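Altimwood finally voted to change its street names, and I could not be happier! By a margin of five to three, the council agreed in March that Briggs Avenue, named after the mill owner who locked out his workers and then billed them for the fence, will become Chevalier Avenue. Ludivine Chevalier ran the strike kitchen during that lockout. She fed 1,257 families, and until this year the only place you could read her name was a ledger in the county archive.

I know the objections by heart. People say we're erasing history, and I keep wondering whose. My grandmother walked down Briggs Avenue every day of her working life and never once heard a teacher mention the kitchen, or the women who hauled flour up from the Plurketti docks at night (in the snow, some of them!). A street sign is an honor a town hands out, and a town can change its mind. The mill records are still in the archive for anybody who wants them, Briggs and all.
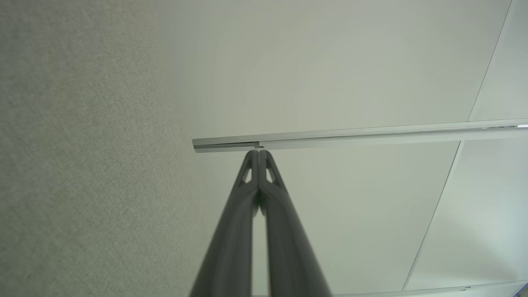
What thrills me most is how the campaign was won. Two retired weavers from the Nakia district started it with a petition at the bus stop, and by spring there were tenants, nurses and high school kids lining up to speak. Some of them had never been inside the council chamber before. Now they're asking about rents, and about why the old mill land keeps getting sold off so cheap. Good! Let them keep asking. The land question comes up again at the next session, and I plan to be there early enough to get a seat.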